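Clasgate Table Repair & Refinishing - FAQ

Do you come to the house?
Yes, anywhere in Flaltville or Dostbridge. Further out, call first.

How much for a dining table?
Light sand and oil, 124 dollars. Full strip starts at 2 times that, depends on the legs. Turned legs take forever.

Is there a deposit?
100, comes off the final bill. Cash or card. No checks please.

How long will I be without my table?
6 working days for oil. Varnish longer, ask Meinir when you book.

Can you get rid of white rings?
Usually. Black ones, maybe not. Black means water got deep and we may have to bleach it. Don't try the mayonaise thing before we get there.

Do you do veneer?
Small lifts and chips, yes. Whole new veneer, no, try Miettinen over in Dostbridge.

Oil or varnish?
Kids, hot pans, homework: varnish. Want to feel the wood and don't mind re-oiling once a year: oil. Tomos will leave you a sample of both.

Will my table come out darker?
Oil warms it up a bit. Pale woods show it most. We test underneath first and you ok the color.

Do you fill scratches?
Deep ones get filled. Faint ones we mostly leave alone on pale tops, filler can look worse then the scratch did. Your call though.

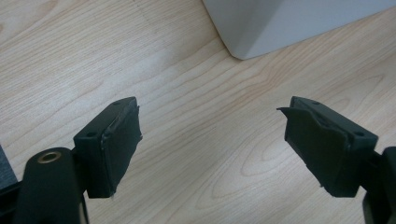

Pale top, oval grain, faint dark line in the wood.

What can I clean it with after?
Damp cloth, dry cloth. No sprays with silicone. No steam mops (yes, someone did).

Can I drop a table off?
Before 6 pm, side door, ring twice. Put your name on the legs if they're off. Mali checks everything in.

Do you buy old tables?
Not right now. Ask again in June.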